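Desk Greenery: Do You Need the Kit?

Every spring the catalogs land on my desk, and every spring they tell me a bare tabletop is making me tired. This year it's Flesten, with a "desktop calm set" of one succulent, one pot and one wire basket. The leaflet says a small plant improves focus. It doesn't say whose focus, or who measured it.

I asked Kirsten Vigfúsdóttir, who runs the repotting table at our July swap, what she thought of the claim. "A plant is a plant," she said. "If you like looking at it, fine." She did allow that a succulent is harder to kill than most things people bring into an office, though she has seen it done plenty of times, nearly always with a watering can.

My own view is that the pot does most of the work. Put a tight, sage-colored mound of rosettes in a plain gray pot with white triangles and dots around it and the whole table looks arranged, even if the rest is a speckled pot and a gold wire basket you had anyway.

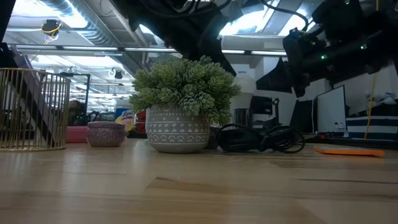 Before you buy anything

Check for a drainage hole. Decorated pots often don't have one, and sellers are shy about mentioning it. If yours has none, keep the plant in its nursery pot and drop that inside.

Skip the special soil unless the price is sensible. Ordinary cactus mix is fine.

Be careful with "low light" on a label. Most succulents will put up with a dim corner for a while and then stretch and go floppy. A windowsill is cheaper than a grow lamp.

Wire baskets are good for holding pens only if the pens are fatter than the gaps. Ask me how many I've picked up off the floor.

Members who still want the Flesten set can look through the catalog at the front desk. Please put it back when you're done.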